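Do You Need to Clear the Counter? A Few Tips, Tested With Some Doubt

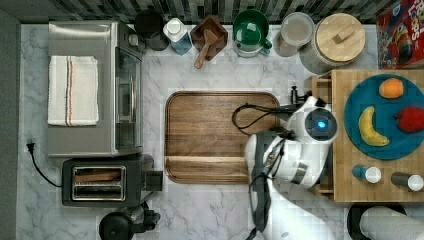
Toaster oven and toaster on the left, cutting board in the middle, fruit on the right.

Every kitchen column says to put it all away. I tried that for 16 days and mostly got tired of lifting the toaster.

What I'd keep from the advice:

Leave one cutting board's worth of space free. If the board is always out, so is the space.

Don't park a towel on the toaster oven. Everyone does it, and it's fine until someone wants toast. Hang it up.

Unplug the small appliances if you like, but then tuck the cord behind them - a loose plug on the counter is just in the way.

Lay a cereal box on its side only if it's closed properly. Unnur Briem swears by clips. I fold the bag down twice and see no difference.

Fruit on a plate gets eaten sooner than fruit in a deep bowl, or so I'm told. My bananas go brown either way.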